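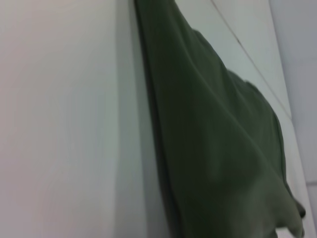 Week 2 handout: What a clothing claim is worth

Consumer Evidence, evening section
Instructor: Nidia Ospina
Notes revised October 27, 2022

Read this before class and bring one garment label with you. A photo of the label is fine. Last term several people brought the hang tag instead of the sewn-in label. They are different things, and the difference matters for the second half of the session.

1. Where we left off

Last week we split claims into ones you could check yourself, ones somebody could check with the right equipment, and ones that can't be checked at all because they don't say anything. "Machine washable" is the first kind. "60% cotton" is the second. "Made with care for the planet" is the third, and I would like you to stop giving it partial credit in your homework. Several of you wrote that it "suggests a general commitment." To what? If you can't name a finding that would make the sentence false, leave the space blank and move on.

2. What you can tell by looking

Less than you think. Take the dark olive-green fabric at the top of this handout. You can say it is green, that it hangs, and that it is next to something off-white. Fiber, weave, weight, where it was sewn, how long it will last: none of that is available to you, and a shop page with a much nicer photo gives you no more to go on.

Green is a good color to be wary of, by the way. So are oatmeal, sand, moss and anything called "undyed" that comes in four shades. Earth tones get used to sell the idea of low impact, and a muted color can take as much dye as a loud one. An olive polyester shirt and a pink polyester shirt are both polyester shirts.

Touch is a little better than sight but not by much. Finishes can make a coarse cloth feel soft in the store, and some of them wash out. Eusebio Escobar, who taught this section before me, used to pass swatches around and ask people to name the fiber. He gave it up because people remembered their lucky guesses and forgot the rest, and left class more sure of themselves than when they came in.

3. The Tondale case

The reading is a product page from Tondale, a mid-price outdoor label, for a jacket described as "40% more durable." Write down your questions before you read mine.

More durable than what? The page doesn't say. It could be last year's jacket, a rival's jacket or a very bad jacket.

Durable how? Cloth fails by rubbing through, by tearing, by seams giving way, by pilling and by fading. A cloth can do well on one and badly on another. A rubbing test is the usual source for this kind of number, and it is run on a flat piece of cloth. It tells you nothing about the zipper, and the zipper is where a lot of jackets end their lives.

Who measured it? There is a footnote. It reads "internal testing." I don't assume that internal testing is dishonest. I assume that if three tests were run, I am reading about the one that came out best.

How many jackets? Not stated. Look for this every time.

Notice also what the word "more" is doing. Readers tend to turn "40% more durable" into "will last me 40% longer." The page never claims that, and if you complained, Tondale could say so with a straight face.

4. The wear survey

The second reading is the Sotelo customer survey, which says that 257 owners were asked about a pair of work pants and most were "still wearing them." This looks stronger than the jacket page. There is a number of people, and they were asked a question a person can answer.

Now the trouble. The survey went out to the Sotelo mailing list. Someone whose pants split in the first month has probably left the mailing list. We also aren't told how many people got the survey and ignored it. And "still wearing" covers the person in them every day on a job site as well as the person who paints the porch in them every June.

Anselmo Urrego raised a fair objection when I used this in another section: if I throw out company tests and customer surveys both, what is left? I don't throw them out. I read them as weak evidence. A weak result from 257 owners is still worth more to me than a paragraph of adjectives. It just isn't worth the price difference between Sotelo and the store brand, unless you like the pockets.

5. Certificates and badges

Some badges mean an outside party checked a specific thing. Some mean a fee was paid. Some were drawn by the company's own design team. They can look alike at thumbnail size, and I suspect that suits a few of the people using them.

For each badge on a page, find out who issues it, what exactly was checked (the fiber, the dye, the factory, the carton it came in) and whether the certificate covers this item or only some item the company sells. The Rimska page in your packet has 11 badges across the bottom. Two of them are for the website's payment system. Calum Galbraith thinks I am being petty about this. Maybe, but people in his own group counted them as environmental labels on the worksheet.

6. For next time

Pick one claim from a clothing page, copied word for word. Under it, write what would have to be measured, on what, by whom and compared with what. Then write what the page gives you. One side of paper.

Please don't grade the company. I don't want to read that a brand is "good" or "greenwashing." I want to know what the sentence supports.

Zoila Marulanda has the sign-up sheet for the short talks. If your group has already chosen Tralasetti, check with her first, as it has been taken in both sections and I don't need to hear about their recycled buttons a third time.

Late work goes in the tray by the door, with your name on it.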